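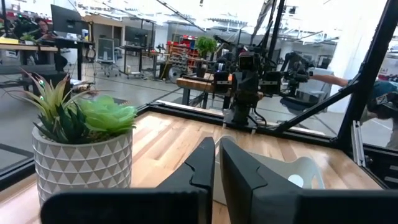
Fig. 1. Potted succulents on a timber tabletop.

Week 6: Indoor plants, light and water

Right, this is the session where I get to bang on about watering, so bear with me. If you missed last week's potting mix notes, grab them from the course page first, as I'm going to assume you know what I mean by "free draining".

Most of the sad succulents people bring me have been loved to death. In the wild they'd get a proper soaking and then a long dry spell, and that's the pattern we want to copy at home. Push a skewer down to the bottom of the pot. If it comes up with any mix stuck to it, walk away and try again in a few days!

Light is the other half. Our eyes are hopeless at judging it (mine included, I had to buy a meter). I took readings at my place in September, same spot in the lounge room each time, and got 3,920 lux right at the window on a bright morning and 700 on the bookshelf across the room. Down the hallway it was 167, and I'd still had an aloe sitting there for a whole winter, poor thing. It grew long and floppy and a very odd colour.

Rosette types stretch first, so they're a handy early warning. Spiky ones with long leaves will sulk for months before you notice anything.

A few notes on pots. Glazed ceramic holds moisture longer than terracotta, so stretch out your watering. If there's no drainage hole, keep the plant in its plastic nursery pot and sit that inside the pretty one. Tip out whatever collects in the bottom.

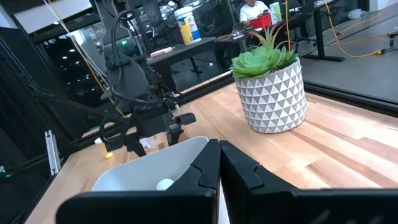 Fig. 2. White plastic container with a small white ball in it.

Bottom watering is worth a go with anything that has gone bone dry. Any wide container will do. Put in a few centimetres of water, stand the pot in it for 20 minutes, then let it drain on the sink. I do the whole Kivley windowsill this way on the one afternoon, radio on, cuppa going.

Before next week: take three light readings at home (a phone app is fine) and write down the time and the weather for each. Bring one leaf cutting in a paper bag, please, no plastic, they sweat. We're in the Pumcombe room again.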